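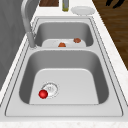

# Double-bowl sink

A **double-bowl sink** is a kitchen sink with two basins joined by a divider. One basin is meant for washing and the other for rinsing, an arrangement most households honor for the first week or so. It is common in homes without a dishwasher, and just as common in homes with one, where the second bowl becomes a place to put things that are waiting for the dishwasher to be emptied.

## Layout

The two bowls may be equal in size or split unevenly, with the smaller one going to vegetables, draining or a vague sense of guilt. Makers describe uneven splits by ratio, such as 60/40, although the share lost to rims, corners and the divider is seldom mentioned in the brochure.

The divider may reach the full height of the bowls or stop partway. A low divider makes room for the handle of a frying pan. It also lets dirty water into the clean side sooner, a point on which owners and salespeople tend to differ.

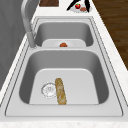
Each bowl normally has its own drain, and the two meet in shared pipework under the counter. A clog below the meeting point will send water from one bowl up into the other, often in the middle of rinsing lettuce.

## Materials

Stainless steel is the usual choice. It is light, takes heat well and shows every water spot. Enameled cast iron is handsome and heavy, and chips when a pot lid is dropped on it. Fireclay behaves much the same way but costs more. Stone composites hide stains best in dark colors, and hide teaspoons equally well.

## The Trinbridge dispute

The town of Trinbridge is remembered, mostly by plumbers, for a disagreement over whether a double-bowl sink counted as one fixture or 2 on a permit. Inspector Pichit Suwannarat held that it was two, and billed for it. Builder Dzifa Kyei, who had 223 of them on order for the Dunstan apartments, held that it was one. The town settled in her favor one April, and the permit form was reprinted with a diagram that most applicants found harder to follow than the old wording.

## Decline and return

Large single bowls gained ground after 2000, helped by a fashion for oversized roasting pans. Kitchen writer Lamduan Inthanon called the double bowl "two sinks, neither of them big enough." It has kept its defenders, chiefly people who wash by hand and want somewhere to pour out cold coffee while the other side is full.

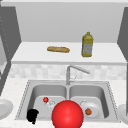

*A double-bowl sink in stainless steel, set into a speckled white countertop.*

## See also

- Drainboard
- Garbage disposal
- Dish rack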